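手で教える仕事、そろそろ慣れてきた話

2026年9月17日

肩が痛いです。右じゃなくて左。利き手じゃないほうが先に来るとは思わなかった。

前に「新しい仕事を始めました、詳しくはそのうち」と書いたきり放ってあったら、コメントで「結局なにやってるの?」と何人かに聞かれたので、今日はちゃんと書きます。Litskaという小さな会社で、ロボットに手作業を教えています。教えるといっても黒板の前に立つわけでもプログラムを書くわけでもなくて、先っぽに指がついた道具を両手で持って、机の上のものをつかんだり動かしたり置いたりする。それを記録して、あとでロボットがその動きを学ぶ。それだけ! それだけなんだけど、これがもう、びっくりするくらい奥が深いんですよ。

道具の名前はRoltier(ロルティエ)といいます。社内の呼び名は「ロル」。カメラがくっついていて、持ち手のレバーを握ると先の黒い指が閉じる。放すと開く。仕組みだけ聞くとゴミ拾いのトングみたいなものなので、面接のときに「トング得意ですか」と聞かれて、得意もなにも、焼き肉以外で使ったことがなかった。

初日に渡されたときの感想は「重っ」でした。片手で持てない重さではないんです。でも、持ち上げたまま、ゆっくり、揺らさずに、同じ高さを保って動かし続けるとなると話が違う。5分もやると前腕がぷるぷるしてきて、ぷるぷるがそのまま記録に入る。記録に入ったぷるぷるを、ロボットはちゃんと覚えようとする。指導係のブシュラ・ラフルーさんに「あなたが震えると、あの子も震えるよ」と言われて、それがちょっと怖くて、ちょっとうれしかったのを覚えてます。

この仕事をする前は、私はずっとパン屋で働いていました。朝が早くて体を壊してやめたんですが、面接で妙に食いつかれたのがその経歴で、生地を同じ力で何十回も触ってきた人がほしかったらしい。本当かなあ。まあ、同じことを飽きずに繰り返せるという意味では、向いているのかもしれない。クロワッサンを巻くのとロルを握るのとでは、使う筋肉が全然ちがいますけどね。

さて、このところずっとやっているのが、通称「塔」です。

塔というのは、ぴかぴかの丸い台の真ん中から細い棒がすっと立って、てっぺんに木の丸い板がのっているスタンドのこと。これを白い机の上に立てて、棒のところを指ではさみ、少し持ち上げて、別の場所に移して、静かに置く。文字にすると二行で終わるでしょう。私はこれを、もう数える気もなくなるくらいやりました。夢にも出ました。夢の中の塔は私の背より高くて、途中で諦めて帰りました。

何がむずかしいって、まず棒が細い。細い上につるつるしている。ロルの指の内側はゴムっぽい感触で、ものを滑らせないようになっているんだけど、棒に対して指がまっすぐ当たっていないと、はさんだ瞬間に塔がくるっと回るんです。あるいは傾く。上に木の板がついているぶん、いったん傾くと思っているより大きく揺れる。揺れている塔を置くと、丸い台の縁だけが先に机に当たって、かちん、と鳴る。この「かちん」が鳴ったらやり直しです。

それから、近づき方。最初のころの私は、指を開いたまま斜め上から「えいや」と突っ込んでいました。だって人間の手ならそうするから。コップを取るときに、いちいちコップの正面に回って、高さを合わせて、指を平行にして、なんてことしませんよね。適当に手を出せば、触った感じで勝手に直る。でもロルには触った感じがない。いや、私の手のひらにはレバー越しの感触が少し返ってくるんだけど、それは記録に残らないんです。残るのは映像と、指の開き具合と、動いた道筋。だから「目で見てわかるように」近づかないといけない。左右の指の真ん中に棒が来るところまで行って、そこでちょっと落ち着いて、それから閉じる。

この「ちょっと落ち着く」の加減がまたね。止まりすぎるとだめなんですって。長く止まるとロボットが「ここでは止まるものだ」と覚えてしまって、塔の前でじーっと固まることがあるらしい。ブシュラさんは「信号のない横断歩道くらい」と言うんですが、私は運転をしないのでわからなかった。いまは心の中で「はい」と一回言うことにしています。はい、で閉じる。ちょうどいいみたい。

机の上の方眼も、最初は無視してたんです。飾りかと思ってた(そんなわけない)。置く場所を少しずつずらすときに、これがあるとものすごく助かります。さっきはここ、次は一マス右、その次は手前、と散らしていく。毎回同じところに置いてしまうとロボットもそこにしか置けない子になるそうで、それを聞いてから私は意識して変なところにも置くようにしました。ただし変すぎる場所に置くと次の自分が困る。腕が届かない。過去の自分を恨みながら背伸びして取りにいくことが、よくあります。

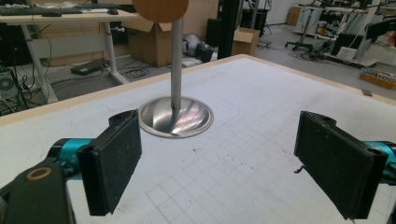
指の角度の話

青い金具の先についている黒い板が、私の言う「指」です。二枚が向かい合っていて、その間に塔の棒を入れる。いまは左右のあいだにちゃんと塔が立っているので、ここまで来たらあとは前に進むだけ……と言いたいところなんですが、ここからが長い。塔は少し左寄りですよね。このまままっすぐ進んで閉じると、片方の指だけが先に棒に触って、塔を押してしまう。なので手首ではなく、肘ごと横にずらす。手首でひねって合わせにいくと、指が傾いて、さっき書いた「くるっ」が起きます。

肘ごと、というのを教えてくれたのは、同じ班のアナス・タンヌースさんです。うちにはアナスさんが二人いて、もうひとりはアナス・サアブさん。名字で呼べばいいのに、みんな「手のアナス」「線のアナス」と呼んでいます。手のアナスさんが私と同じ教える係で、線のアナスさんは配線とか記録の機械を見る係。手のほうのアナスさんはもともと時計の修理をしていた人で、動きに無駄がなさすぎて、横で見ていると早送りでもスローでもないのに何か変な感じがします。音がしないんですよ。塔を置いても音がしない。私の塔は「かちん」、彼の塔は「…」。

どうやってるんですかと聞いたら、「置くんじゃなくて、机が来るのを待つ」と言われました。武道か。

でもね、やってみたら少しわかったんです。下ろしながら最後のところで速度をうんと落として、台の縁と机の隙間を横目で見て、触ったと思っても、すぐには指を開かない。ひと呼吸おいて、開くのもゆっくり。私は置けた喜びでぱっと放してしまうくせがあって、放したときに指の先が棒をはじいて、せっかく立った塔がゆらゆらする、というのを延々やっていました。最後の最後で台無しにするタイプ。パン屋のときも、きれいに焼けた食パンを袋に入れるところで潰していたので、人間そう変わらないものです。

視線のことも書いておきたい。記録されるのはロルについたカメラの映像で、私の目が見ているものではありません。自分の目では塔がよく見えていても、カメラの角度が悪いと、ロボットにしてみれば「何も見えないのに急に閉じた」ことになる。始めたばかりのころの私の記録がまさにこれで、線のアナスさんが画面で再生してくれたら、指と机ばかり映っていて、塔は端っこにちらっと。自分では会心の出来だと思っていたから恥ずかしかったなあ。

それ以来、下から見上げるでも真上から見下ろすでもなく、台と棒が両方入る高さで近づくようにしています。てっぺんの木の板は、近づくと入りきらないことが多いです。そこは気にしなくていいと言われました。つかむのは棒だから。ただ、上に板があることを忘れて塔を高く持ち上げると、自分の腕にごつんと当てます。当てました。

一日の流れ、みたいなもの

どんな一日なの、という質問もあったので。

朝はまず指を拭きます。ゴムっぽいところにほこりがつくと滑りやすくなるので、これは絶対。とは言いつつ、作業しているうちにどうしても白っぽくなってくるんですけどね。机もすっと拭く。そのあと試しにレバーを何回か握って、開き具合の数字がちゃんと動いているかを線のアナスさんに見てもらう。オッケーが出たら開始です。

一回の通しで録るのは12本。12本録ったら休憩。これはナジュワ・マハスネさんという、うちの班をまとめている人が決めたルールで、以前はもっと続けてやっていたらしいんですが、後半になるほど動きが雑になるのが再生するとはっきりわかるんだそうです。私も自分のを見せてもらって納得しました。最初の何本かは近づき方が丁寧で、終わりのほうは「早くお茶が飲みたい」という気持ちが動きに出ている。ロボットに「早くお茶が飲みたい」を教えてどうする。

休憩中は肩を回して、持ってきたお茶を飲んで、だいたい手のアナスさんと食べものの話をしています。最近は、二軒となりのTarawnehという食堂の豆の煮込みがおいしいという話ばかり。昼はほとんどそこで、昼休みに40人くらい入りそうな店がいつも半分埋まっている、あの感じが好きです。混みすぎず、さびしくもなく。レモンを絞ってくれるおじさんが親切で、腕が痛いと言ったら二個絞ってくれた。効くのかは知りません。

午後は、遠隔のほうの練習が入ることもあります。こっちは手で持つ道具じゃなくて、離れたところにあるロボットの腕を、手元の操縦桿みたいなもので動かすやり方。Jomthorpeという機種なんですが、これがまた全然ちがう! ロルは自分の体の延長みたいなものだから、下手でも下手なりに動く。遠隔は、自分が右と思って動かすと向こうの腕が思った右とちがう右に行ったりして、頭がぐるぐるします。動きも一拍おくれてくるし。私はまだ全然だめで、スポンジを箱に入れる練習で一日が終わったりします。スポンジは落としても音がしないから、心にはやさしい。

どっちが好きかといえば、だんぜんロルです。持って歩けるし、両手でぎゅっと持つ感じがいい。ただブシュラさんに言わせると、遠隔は実際にロボットの腕が動いて録れるから、その腕にできない動きは最初から入ってこないのがいいところなんだとか。手で持つほうは、人間の肩や腰がつい助けてしまう。私が無意識にひょいと体をかがめて取った塔を、台に据えつけられた腕は同じようには取れないかもしれない。言われてみればたしかに。それからは腰をなるべく動かさないようにしていて、おかげで今度は肩に来ました(冒頭に戻る)。

できたところを見た日

教えるばかりで、ロボットがやるところを見る機会は案外ないんですが、この前ついに見せてもらいました。私たちの記録で学んだやつが、塔を動かすところ。

もうね、どきどきした。授業参観ってこんな気持ちなんでしょうか。腕がすーっと近づいていって、塔の手前で少し止まって(「はい」と私は心の中で言った)、指が閉じて、持ち上がって、隣へ移って、下りた。音は、小さく「かちん」。

私の塔だ、と思いました。手のアナスさんも同じことを思ったみたいで、こっちを見て笑ってました。もちろん二人分もそれ以上の人の記録もまざっているので、あれが私の「かちん」だという証拠はどこにもないんですけど。

そのときは8回やって5回うまくいきました。だめだった3回のうちひとつは、つかむ前に指の外側で棒を押して塔を倒したやつで、これは見ていて「ああー!」と声が出た。自分がさんざんやった失敗だったから。記録としては失敗した回は外してあるはずなのに、同じところでつまずくのが不思議です。線のアナスさんは、横にずれた位置から始める手本が足りないんじゃないかと言っていました。なので今週は、わざと塔から外れたところから始めて、肘で寄せて、つかむ、を重点的に録っています。写真はその途中のものです。

あと、光。台がぴかぴかなので、照明の映り込みがすごいんです。見る角度が変わると台の光の筋も変わる。人間は「ああ、光ってるな」で済むけれど、ロボットがそれをどう受け取っているのか、誰に聞いても「たぶん平気」という答えで、その「たぶん」が私は気になっている。ブラインドを閉めたときと開けたときの両方を録ったほうがいいんじゃないかとナジュワさんに言ったら、「いいね、やって」と即答されて、仕事が倍になりました。言わなきゃよかった。いや、言ってよかったんですけど、肩が。

コメントでもらった質問にいくつか

「資格はいるんですか」→ いりません。私は何も持っていません。あ、食品衛生責任者なら持ってます。

「左利きでもできますか」→ できます。遠隔を教えてくれているオマル・スレイマンさんが左利きで、左でロルを持ちます。右利きだけで録るよりいいと言われていて、ちょっとうらやましい。私も左でやってみたことがあるんですが、塔どころか、机の木の縁にぶつけました。

「同じことばかりで飽きない?」→ 飽きる日もあります。でも同じことをしているようで、毎回ちがうんですよ。置いた場所がちがうし、光がちがうし、こっちの腕の疲れ具合もちがう。あと、うまくいった一本というのは録りながらわかるもので、近づくところから放すところまで一本の線みたいにつながるときがある。そういうのが録れると、しばらくにこにこしています。

「ロボットに仕事を取られる側では?」→ うーん。これは夫にも言われました。パン屋の袋詰めを代わりにやってくれるなら、当時の私は泣いて喜んだと思います。食パンを潰さずに入れられるようになるまで、誰かが何百回も手本を見せないといけないわけだけど。

「湿布は何を使ってますか」→ 冷たいやつ。貼ったまま握ると袖に引っかかるので、最近は寝る前だけにしています。肘用のサポーターをすすめてくれた方、ありがとうございます、注文しました。

10月からは塔に加えて、布を教えることになりそうです。布! たたむの? と聞いたら、まずはつまんで持ち上げるところからだそうです。家でふきんを相手に菜箸で練習していたら、夫に静かに戸を閉められました。布が始まったらまた書きます。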